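Allowance for chores - does it teach kids anything?

Parenting & Family > School Age > Values and Habits

wanovine_mom
Our school sent home a flyer for a "family responsibility" workshop in February. It costs $37 a household and the handout says children who are paid for chores grow up with a stronger work ethic. No source given. I have a seven year old and a ten year old and I've never paid either of them to pick up a plate. Am I missing something, or is this one of those claims that gets repeated until people stop checking it?

rwalczak
It gets repeated. I went looking once and most of what I found was adults being asked what they remembered about being kids. My parents say I did the dishes every night. I remember doing them maybe twice. Pick whichever version you want and build a workshop on it.

Dudamaja
I'll disagree with both of you. We pay ours 3 dollars a week and it has changed how they talk about money. My son saved for a skateboard and he takes care of it, unlike everything we bought him. No study needed, I live with him.

rwalczak
Sure, but he's also a year older than he was. Kids get more careful with age. How would you know it was the three dollars?

Dudamaja
How would you know it wasn't?

rwalczak
I wouldn't. That's why I'm not charging anybody $37.

Bargate_Dad
The Bargate school ran the same workshop last year and I went. Two hours on a Friday evening, a workbook, and a sticker chart you could have drawn yourself. The speaker asked us all to write down what we learned about work from our own parents, and that part was worth doing. What I wrote was that my father never sat down and never looked happy about it. Nobody had a sticker for that.

rosimeire.f
This is the bit I care about. My mother cleaned offices and brought me along when there was no sitter. She never gave me one speech about work. I saw her do a bathroom properly at ten at night when no one was going to check it. You can pay your kids or don't pay them, they're looking at you either way.

wanovine_mom
I like that, but I'm suspicious of it too. My brother and I had the same two parents to look at. He can't keep a job past spring and I can't take a day off without feeling sick. So which of us copied them?

rosimeire.f
Maybe both, different parts.

wanovine_mom
Maybe. But then it explains everything, and I don't trust an explanation that can't lose.

LenaJ
Teacher here, fourth grade. I can't tell which kids get an allowance. I can tell which kids are expected to clean up after themselves, at least I think I can, and I've been wrong about that too. One girl leaves my art corner spotless and her dad told me at conferences that her bedroom floor hasn't been seen since summer.
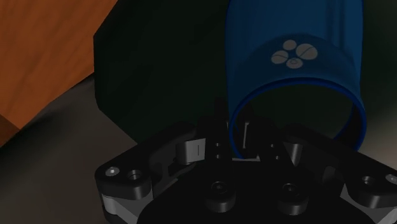
Blue cup with a logo on the side (computer rendering)

Bargate_Dad
Same with mine. Angel at grandma's, cups under the bed at home. If the values are in there, they seem to depend a lot on the address.

Dudamaja
Ok but some of you are making it sound like nothing a parent does matters. I don't buy that. You wouldn't stop saying please and thank you in front of them just for lack of a study.

rwalczak
No, I'd keep saying it. I'd say it without kids in the house. My problem is with the flyer, which promises a result. If 306 families sign up and some of the kids turn out hardworking, the workshop takes the credit, and the others "didn't follow the program."

LenaJ
To be fair to the school, the flyer is probably copied from whoever sells the workbook. Ours usually are. I'd email the office and ask where the claim comes from. I've done that and gotten a decent answer once - and silence the other times.

wanovine_mom
I'll email them. In the meantime I asked my ten year old whether she wanted to be paid for setting the table and she said how much, and then she said what if I don't feel like it, do I just not get paid? I didn't have a good answer. Right now she sets it whether she feels like it or not.

Dudamaja
Ours has tried that one. We split it up now - table and own room are free, raking and the car are paid.

rosimeire.f
We do it that way too, minus the car. I wouldn't let mine near the car.

wanovine_mom
That split I could live with. Still not going on Friday, though. I'll post what the office says if they write back.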